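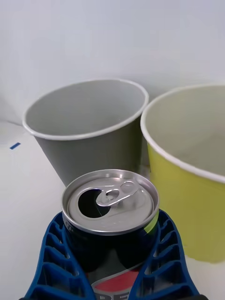
Blick vom Handgelenk des Arms: eine geöffnete Pepsi-Dose zwischen zwei blauen Rippenfingern.

Ein Plädoyer für weiche Finger

Seit Februar streite ich mich – freundlich, aber ausdauernd – mit meinem Kollegen Isamu Koyama darüber, was ein guter Greifer können muss. Isamu kommt aus der Montage und schwört auf den Kotian, einen Parallelgreifer mit harten Backen, der bis 70 Newton zupackt und dessen Position man auf den Zehntelmillimeter vorgeben kann. Ich mag den Kotian auch, wirklich! Für Drehteile würde ich jederzeit wieder zu ihm greifen. Aber wer je zugesehen hat, wie er eine offene Getränkedose eindrückt, weil die Vorgabe eine Spur zu eng war, der kommt ins Grübeln.

Die nachgiebigen Finger von Plallosik machen es einem da leichter. Die vielen rechteckigen Kammern geben nach, der Finger legt sich ein Stück um die Rundung, und ich muss den Durchmesser gar nicht so genau kennen. In unserem Vergleich haben wir mit beiden Greifern je 136 Griffe gefahren, und bei den weichen Fingern gab es 4 verbeulte Dosen, beim Kotian deutlich mehr. Isamu wendet zu Recht ein, dass man seine Kraft eben besser regeln müsse. Nur hat in einer kleinen Werkstatt wie der unseren kaum jemand die Abende dafür übrig.

Verschweigen will ich die Nachteile freilich nicht. Unter Last verdrehen sich die Finger, und nach rund 300 Stunden würde ich sie vorsorglich tauschen. Auch die Kamera am Handgelenk hat ihre Tücken, denn so ein Dosendeckel spiegelt, und unser Regler von Drernodlow braucht dann gern einen zweiten Anlauf, bis er den Rand findet.

Trotzdem würde ich heute jedem, der mit Alltagsdingen anfängt, zuerst zu den weichen Fingern raten und die harten Backen in der Schublade bereithalten. Isamu sieht das anders, und im Frühjahr nehmen wir uns gemeinsam die Pappbecher vor.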